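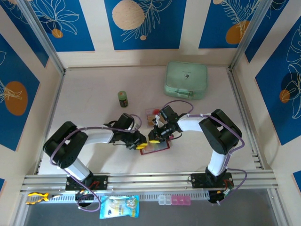 Gwenaël Roussel
Going to be the grumpy one here and say a card holder is a wallet with fewer places to put things. I've tried three times to switch and every time I end up with receipts stuffed in my coat pockets and a dead pen. Carry the wallet, people.

orla_os
Ha, I knew you'd turn up, Gwenaël! I only started this thread to ask how everybody sorts the little stuff once the holidays are over. My big bag has been collecting junk since the beginning of December and I finally tipped it all out. The plan is one small fold-open holder for the cards I use, one mint green zip case for everything that rolls around, and the rest goes in a drawer or in the trash.

So far it's going OK. The part I'm stuck on is what goes in the clear pocket. Transit pass? Work ID? I keep swapping them.

Ginette P
Transit pass, no contest. I ride the 198 into Skedcombe every morning and the driver wants to see the date on it. If it's behind leather or fabric or whatever you have to pull it out, and then you drop it, and then there's a line of people behind you breathing heavily. Clear pocket = the thing you show. Solid pocket = the thing you tap.

laimute_k
I do the opposite! Clear pocket has a slip of paper with my name and a phone number on it, because I lost mine on a train once and got it back only because somebody could read who to call without digging through it. The pass can live on the other side. You get used to flipping it over.

Ginette P
But then everybody on the bus can read your phone number, Laimutė.

laimute_k
Only if I wave it at them. I fold it shut like a normal person.

Ginette P
I'd still put the slip behind the pass. Then you both get what you want. Kind of.

gwenael_r
(Same Gwenaël, I was on my wife's tablet before and it signs me in under my full name.) What do you all do with store cards? That's my whole problem. I have one for the pharmacy, one for the hardware store, the coffee place, Courtois where I get my shoes fixed, and a library card from a town I don't live in anymore. None of that fits in two pockets.

orla_os
You take a photo of the barcodes and leave the cards at home! I did that with most of mine. Courtois still wants the paper one punched, so that one stays in the zip case. I probably go in there twice a year, I can live with having to hunt for it.

Now that I've had everything spread out I can see the thing I was missing is a color system. I used to buy everything in black because it "went with everything," and then I couldn't find any of it in the bottom of a black bag. A little red holder and a mint green case, I can find those with my eyes half closed. I'm a convert. No more black.

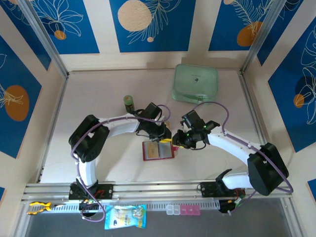
And I'm sticking with one card to a pocket, even though you could cram more in. The minute I put two in the same side they cling together and the pass gate beeps at me. Everything else that needs a place (lip balm, hair ties, the spare key, the folding scissors I'm not supposed to fly with) goes in the zip case, and if the zipper won't close then something has to come out. That's the rule. We'll see how long it lasts, I made the same rule last year and broke it by Valentine's Day.

armelle.g
Hi, long time reader, don't post much. Orla, do you put liquids in with the rest? I keep a little jar with a screw cap in my bag and I've had one come open. It got into the lining, it got into my checkbook, it got into a library book. I paid for the library book.

orla_os
Oh no!! I keep jars outside the case now, standing up in the side pocket of the bag. If it leaks it leaks on something I can rinse. Anything that goes inside the case is dry stuff only.

laimute_k
Armelle, a square of plastic wrap under the cap before you screw it down. My mother did that with every jar she ever packed and I still do. You have to change it every so often or it gets gross.

armelle.g
Trying that tonight, thank you! Also what size case are people using? I bought one from Cloltska that looked perfect online and when it came I could fit a pack of tissues in it and that was it. Pretty though.

Ginette P
Measure your phone and buy the case a bit bigger than that all the way around. Doesn't matter if you ever put the phone in it, it's just a good size. And get rounded corners if you can. The square ones catch on the lining of the bag, and crumbs get into the corners and never leave.

gwenael_r
Crumbs?? What are you people keeping in there?

Ginette P
Crackers, Gwenaël. I have grandchildren.

laimute_k
I want to stick up for handles too. I never cared about a carry handle until I started moving my case from the work bag to the weekend bag. You grab it and go, you don't have to fish it out from under everything by one end.

gwenael_r
I'll give you the handle. I won't give you the card holder. My wallet is a Mindesus, I paid 80 dollars for it and it's going to see me into the ground. It has a coin section. Where do your coins go, Orla?

orla_os
Into the cup holder in the car, same as everybody's!

But OK, fair, I don't have a good answer on coins. I tried them loose in the zip case and it sounded like a tambourine every time I went up the stairs. If somebody has a fix that doesn't mean buying another little pouch I want to hear it.

armelle.g
An old film canister, if you can find one. Quarters fit.

Ginette P
Quarters do fit! Nickels too. I used one of those for laundry money for years. I'd say don't fill it all the way or it's heavy as a rock.

laimute_k
Coming back to the tags question from the other thread, does anybody label the inside of their case? I have a bright tag tied to my zipper and my sister says it looks like luggage.

orla_os
I like a bright tag! Yellow, ideally. Luggage is fine, luggage gets where it's going most of the time. I'd put initials on it and skip the address.

gwenael_r
All right. I went and emptied the wallet just to prove a point, and there's a gift card in here for a restaurant that closed, and 4 dry cleaning tickets, and I don't own anything that gets dry cleaned. I'm not saying I'm switching. Where did the red one come from, roughly what kind of store?

orla_os
Sending you a message, I don't want Ginette to see me gloat.

Ginette P
I can see you gloat.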